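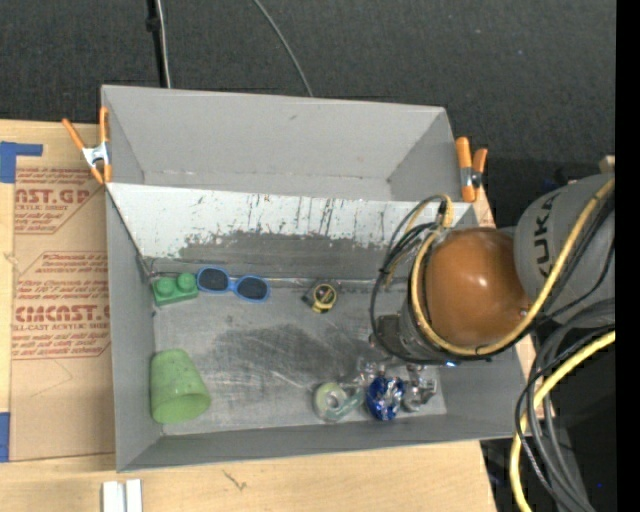 第四章　双格料箱抓取工位的布置与日常守则

适用范围

本章写给在 Wadbridge 试验间里搭建、接手或临时借用双格料箱抓取工位的各位同事。前三章讲的是控制柜上电、工具坐标标定和 Morgate 抓取软件的安装，如果您还没有做完，请先翻回去把它们走完，不用着急，工位不会跑。做完之后再回到这一章来，您会发现剩下的大部分事情都是手上的活儿：摆箱子、夹夹子、理线缆、挑物件，还有养成几个让后来的人少皱眉头的习惯。

本章里的“料箱”一律指中间有斜隔板的灰色双格箱，“前格”指靠近操作者的一格，“后格”指靠近立杆的一格。“混放物件”指形状、材质、反光程度各不相同的一组日常小物，杯子、太阳镜、积木、卷尺、胶带座之类都算。机械臂不论品牌，守则相同，若与制造商随机手册有出入，以制造商手册为准，并请告诉 Raphaël Boyer，他会在下一版里改过来。

4.1　开始之前

在动手之前，请您先在工位旁边站一会儿，什么也不碰，只是看一看。这个建议听起来有些啰嗦，可是我们这些年遇到的小麻烦，有一大半是站着看一会儿就能发现的：夹子松了，线缆搭在箱沿上，上一位同事的物件忘了收。

1. 确认机械臂处于停止状态，示教器在您手上或者在您伸手够得着的挂架上。

2. 确认急停按钮没有被遮挡。工位周围有人放外套、放纸箱，请客气地请他们挪开。

3. 查看工位登记本，读一读上一班留下的最后一条记录。登记本上如果写着“未完”，请先找到写字的人，再决定要不要动。

4. 摘下戒指、手链和挂绳工牌，长发束起，袖口扣好。

5. 跟同屋的人打声招呼，说一句您要开始了。这一步没有任何技术含量，请不要省。

注意：机械臂停着的时候，也请把它当成随时会动的东西来对待。手伸进料箱之前，先按下急停，或者把运行模式切到手动并松开使能键，两样都做当然更好。

4.2　台面与料箱的安放

台面可以用木板，也可以用铝型材加面板，只要平整、稳固、不晃就行。木台面的好处是便宜，夹子咬得住，碰坏了也不心疼；坏处是日子久了会有划痕和笔迹，时间一长，谁也说不清哪条线是定位线，哪条线是随手画的。所以我们约定：定位线一律用蓝色胶带贴出来，铅笔线只作临时用途，下班前擦掉。

1. 把台面擦干净，用手掌平着抹一遍，摸到碎屑、胶渣、螺丝就清掉。

2. 把料箱放到位，让隔板的方向与机械臂底座的安装说明一致。隔板有斜度，放反了，抓取规划里的碰撞模型就全错了，而软件并不会替您看出来。

3. 轻推料箱四个角，确认没有翘脚。有翘脚时请在底下垫平，垫片要用胶带固定住，免得震两天又滑出来。

4. 用弹簧夹在左右箱沿各夹一处。夹子要夹到底，手柄朝外或者朝上都可以，但请记住手柄是会占空间的，夹好之后要在碰撞模型里为它们留出位置。

5. 用手握住箱沿，前后左右各晃一晃。箱子若是跟着台面一起动，说明夹得住；箱子若是自己动，请重新夹。

6. 在登记本上写下“料箱已固定”，签上名字。

提示：弹簧夹用久了会疲软，看外表是看不出来的。Grímur Blöndal 的做法是每个月把夹子都收拢来，逐个捏一遍，手感发软的扔进废件盒，绝不放回抽屉。您也可以照着做，手劲小的同事请找人帮忙捏。

小心：夹子的手柄是离机械臂最近的凸出物之一。进行首次低速试运行时，请特意让手腕分别经过左右两只夹子附近，眼睛盯着看，手指放在急停上。

4.3　隔板的检查

隔板是整个料箱里最辛苦的零件。手爪蹭它，物件砸它，线缆也时不时从它上面拖过去，划痕自然少不了。划痕本身不必担心，需要担心的是下面这些情况。

1. 看板脚的接缝。接缝处的胶或密封料有没有翘起、缺口、掉渣。有松动的碎料请用镊子取走，别让它们混到物件中间去。

2. 看板面的磨损。表面覆层若已经起毛、卷边，手爪的指尖容易勾住。用指腹顺着边缘轻轻摸过去，能勾住手套就能勾住手爪。

3. 看板的位置。用直尺靠一靠，与碰撞模型里记录的数值对一对。对不上，以实物为准，改模型；千万不要为了迁就模型去硬掰隔板。

4. 看颜色和反光。换过隔板或者贴过新覆层之后，深度相机的读数会跟着变，请重新跑一遍 Morgate 里的背景采集，采集时两格都要清空。

隔板需要更换时，请自己裁板。库房里的亚克力板都带着牛皮色的保护纸，裁切、画线、钻孔时请让保护纸留在上面，等装好了再撕。没用完的板材可以暂时平放在台面一侧，但请记得它也算障碍物，手腕运动范围若覆盖到那一侧，就要把板材收走，或者在模型里加上它。板材不要竖着靠在料箱旁边，它会滑。

4.4　线缆整理

说到线缆，请允许我多唠叨几句，这一节是整章里改得最多的一节，每改一次都是有人吃过亏。

手腕上的线缆要有余量，手腕转到极限时不能绷紧；余量又不能太多，太多了就会垂成大圈，伸进料箱里去，挡住相机，扫到物件，或者挂在隔板上。这两头之间的尺寸，各台机械臂都不一样，只能一台一台地调。

1. 把机械臂用手动模式慢慢移到料箱前格的最远角，停住，看线圈的最低点在哪里。

2. 再移到后格的最远角，重复一次。

3. 手腕轴正转到程序允许的极限，看一看；反转到极限，再看一看。

4. 若在任何一个姿态下线圈碰到了料箱、隔板或夹子，请在靠近关节处加一道魔术贴扎带，把余量往上收。扎带请选宽的，窄的尼龙扎带会勒进护套里去。

5. 收完之后，第 1 步到第 3 步请从头再来一遍。收了这一边，另一边往往就紧了。

6. 从臂上垂到台面以下的粗线束，要在台角处留出弧度，不可以压在台沿的棱上。台沿若是毛糙，请包一层护边。

7. 地面上的线缆沿墙走，横穿通道的地方一定要盖线槽。立杆旁边往下走的相机线，请用扎带贴着立杆固定，从上到下不要留能挂住脚的弯。

注意：不要用胶带把线缆粘在机械臂外壳上。胶带受热会化，揭下来一手黏，还会留下印子，下一位擦起来要骂人的。

小心：凡是动过线缆，哪怕只是挪了一道扎带，之后的第一轮运行都必须用低速。请不要凭手感认为“应该没事”。

4.5　混放物件的选用与摆放

抓取测试要有意思，物件就得杂一些：有软有硬，有亮有哑，有透明的，有滚圆的，也有形状别扭的。Bawa 物件库目前登记在册的物件共有 223 件，都放在门后的架子上，每件贴有编号，您可以随意借用，借了请登记，坏了也请登记，坏了不登记才会让人伤脑筋。

下面这些规则适用于所有放进料箱的东西，不管是库里的还是您自己从家里带来的。

（一）重量不得超过 500 克。再重的东西掉下来会砸伤箱底，砸到手背也很疼。

（二）不用玻璃、陶瓷和一切碎了会有利边的东西。杯子请选塑料的。

（三）不用带液体的容器，喝了一半的尤其不行。

（四）带刃口的物件不放。卷尺可以放，但尺条要完全收进去，锁扣锁好；胶带座若带有切齿，请在切齿上贴一小段纸胶带。

（五）太阳镜和其他带铰链的东西可以放，镜腿开着合着都行，请在记录里写清楚是哪一种，它们的抓取成功率会差很多。

（六）透明和镜面反光的物件，一次不要放太多。它们会让深度图出现空洞，放得多了，您测的就是相机，跟手爪没有多大关系了。

（七）不放食物。真的食物招虫，试验间的地毯很难清理。

（八）不放任何带电池的东西，除非电池已经取出。

摆放的步骤如下。

1. 选定源格和目标格。一般从前格取、往后格放，后格在开始之前必须是空的。反过来做也可以，但一整轮之中不要换方向。

2. 每轮放 9 件，这是我们为了方便比较而定下的数。做探索性的试验可以多放少放，记录里写明就好。

3. 把物件装进布袋，抖一抖，从箱沿上方轻轻倒进去。请不要一件一件精心摆好，人手摆出来的东西总是太整齐。

4. 倒完之后看一眼，若有物件立在箱角或者卡在隔板与箱壁之间，允许用长柄夹拨一下，拨过了请在记录里打个勾。

5. 掉到箱外的物件捡回布袋，留到下一轮再用，不要顺手丢进箱里。

6. 把手收回来，退到黄线之外，再恢复使能。

提示：小积木这一类东西喜欢钻到箱角去，手爪下不去，软件会反复尝试。遇到这种情况，让它试完设定的次数，如实记为失败即可。我们要的是真实的数，好看不好看都没有关系。

4.6　首次运行

一切都布置好了，心里难免有些着急，想看它动起来。请再忍一忍，按照下面的顺序来，一步都不要跳。

1. 料箱两格清空，手动模式，低速，让程序空走一遍完整路径。

2. 在料箱里只放一件东西，建议放塑料杯，它轻，容易抓，掉了也没事。运行一次。

3. 观察手爪下到箱底时的间隙。指尖不应触到箱底。若听到刮擦声，请立即停止，检查工具坐标，回到第二章重做标定。

4. 观察手腕指示灯，颜色的含义以机械臂随机手册为准，我们不在这里重复，免得抄错。

5. 放入全部物件，仍用低速，跑完一整轮。

6. 查看日志，没有碰撞报警，没有通信中断，才可以提高速度。提速请分几次来，每提一次，跑一轮。

7. 达到工作速度之后，请在原地看完完整的一轮再离开。泡茶也请等到那之后。

注意：料箱内壁是斜的，底部比开口窄，手爪在贴壁的位置很容易碰到箱壁。Morgate 默认的安全边距对直壁箱子合适，对这种箱子偏小，请在“容器”页面里选择“斜壁”模板，不要自己手填。

4.7　运行中的规矩

工位跑起来以后，规矩其实很简单，难的是每天都照着做。

一人负责。每个时段只有一位操作者，名字写在门口的小白板上。换人的时候，两个人要面对面说清楚，写字条不算交接。

手不进箱。机械臂使能期间，任何人的手、长柄夹、扫帚柄都不得进入料箱上方。物件掉出来了，让它掉着，等这一轮结束再捡。

眼睛在场。无人值守运行需要 Grímur Blöndal 事先书面同意，口头说过、走廊里点过头，都不算数。

异响即停。听到平时没有的声音就按急停，按错了没有人会怪您。重新启动要花的那点时间，我们都愿意花。

不改参数。运行途中不要修改速度、力限和边距。想改，先停，改完从 4.6 节第 1 步走起。

参观者站在黄线外面，由操作者亲自陪同。小朋友来参观时，请先停机，讲完了，等他们走到门口再开。

4.8　记录与可接受的结果

每轮结束，请在 Brudico 表格里填写日期、操作者、物件编号、方向、成功数、失败数，以及失败的样子。“失败的样子”一栏请写得具体一点，例如“抓住镜框后滑脱，落回前格”，比单写一个“掉了”有用得多。写长了没有关系，Raphaël Boyer 每一条都会读，而且读得很认真，有时还会跑来追问。

用塑料杯、积木和卷尺这三样基准物件做验收时，工位的抓取成功率应达到百分之 97。达不到的话，请依次检查以下各项，查到哪一项有问题就先处理哪一项，处理完再测。

1. 相机镜头上有没有指纹和灰尘。

2. 手爪指尖的垫片有没有磨平或者移位。

3. 料箱有没有挪动过，蓝色胶带与箱边是否对齐。

4. 线缆有没有在抓取瞬间遮住相机视野。

5. 室内的灯有没有换过，窗帘是开着还是拉上的。

6. 背景采集之后，隔板或者箱底有没有多出明显的新污渍。

混放物件的成功率没有及格线，能测到多少就写多少。请不要把失败多的物件悄悄换掉，那些让您头疼的东西，往往就是我们下个月最想弄明白的东西。

4.9　收工

1. 机械臂回到停放姿态，手爪张开，手腕停在料箱范围之外。

2. 按下急停，退出程序，示教器挂回挂架。

3. 把物件从箱里取出，擦一擦，点一遍编号，放回 Bawa 的架子上。

4. 料箱内用微湿的布擦，金属箱底的细划痕擦不掉，不必费力；深色的污迹若能擦掉就擦掉，擦不掉请在登记本上写一笔，好让大家知道它原本就在那里。

5. 检查夹子、隔板、扎带，都还在原来的地方就好。

6. 把台面上的边角料、胶带条、笔收走。还要接着用的板材可以留下，请在上面贴张条子，写上您的名字和打算用到什么时候。

7. 小白板上擦掉自己的名字，登记本上写“已收工”。傍晚六点以后离开的，请顺手关掉立杆上的照明。

若在收工时发现了一点小毛病，又实在来不及修，请把橙色挂牌挂在示教器上，写明毛病是什么。挂了牌的工位，第二天早上谁先到，谁就先来处理，处理完在登记本上签字，再把牌子取下来放回抽屉。

手爪垫片的更换步骤和备件编号见第五章。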